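Why do robots need rules?
by Müzeyyen Yaman

When you learned to ride a bike, somebody taught you rules. Wear a helmet. Look both ways. Stop at the red light. Robots also have rules, but a robot can not listen to its mother. So people must write the rules for it, and then build them inside the machine.

I work with robot arms, and children who visit us ask me very good questions. In this page I answer the ones I hear most.

Who makes the rules?

Engineers, factory workers, doctors and safety experts from many countries sit together and talk for a long time. At the end they write a standard. A standard is a long document which says how a thing should be made or used so that people stay safe. Your bike helmet was probably made by following a standard, too. For robots there are several of them. Each workplace also writes its own small rules. At our workshop, Bevel, the small rules are on one sheet of paper on the door, and I had to read it aloud on my first day.

What is the most important rule?

Do not hurt people. All other rules come from this one.

A robot arm is strong and it does not feel sorry. If your hand is in its way, it may not know that it is a hand. For this reason every robot has a space around it where it can reach. We call this the workspace. Before the robot starts, we look how far the arm can stretch, and we keep our fingers, our hair and our coffee out of there. Our longest arm reaches 900 millimeters. This is longer than many children's beds are wide!

Can robots work near to each other?

Yes, but then they need manners. Think of two cooks in a small kitchen. If both of them turn at the same moment, they bump. Two robot arms at one table can bump also, and they do not say "ouch", they just break. So the program must know where both arms are, all the time. One arm may have to wait while the other one passes.
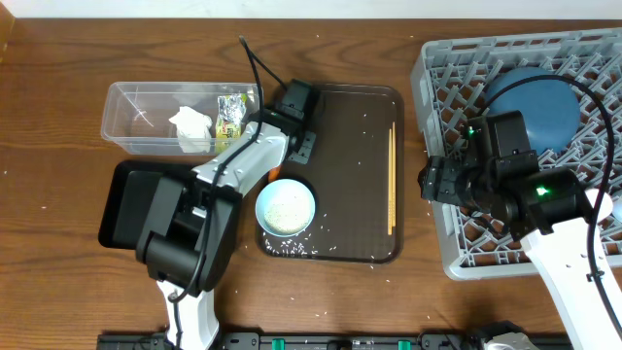 Two robot arms at one table, with a bowl, chopsticks and a dish rack.

Kitchen things are good for practice, because they are difficult. A plate is round and smooth. Grains of rice are tiny and they go everywhere. A chopstick is thin and likes to roll away. The rule for practice is: begin slowly, with things that are not dangerous. We do not give a robot a sharp knife to learn with.

How does a robot stop?

Many robots have a big red button, which is called the emergency stop. Press it, and the robot must stop. Anybody in the room is allowed to press it, also a visitor, and you will not be in trouble if you pressed it for nothing. We test ours before work. After a stop, the robot must not start again by itself. A person has to check first that everything is safe.

How fast may a robot move?

It depends who is near. Behind a fence, an arm may go quickly. When a person is teaching it, it must go slowly, so the person has time to step back. On our sheet of paper the limit for teaching is 260 millimeters in one second. Try to move your hand along a ruler so slowly. It is a bit boring, I know.

Try it at home

Play "robot and engineer" with a friend. One of you is the robot, and the other one gives the orders. Before you start, write three rules on a paper. One of them must be how to say stop. Then ask the robot to put a plastic cup on a plate. If something goes wrong, talk about which rule was missing and write it down under the others.

New words

Standard: a document with rules that many people agreed on.
Workspace: all the places where a robot can reach.
Emergency stop: the button that makes the robot stop.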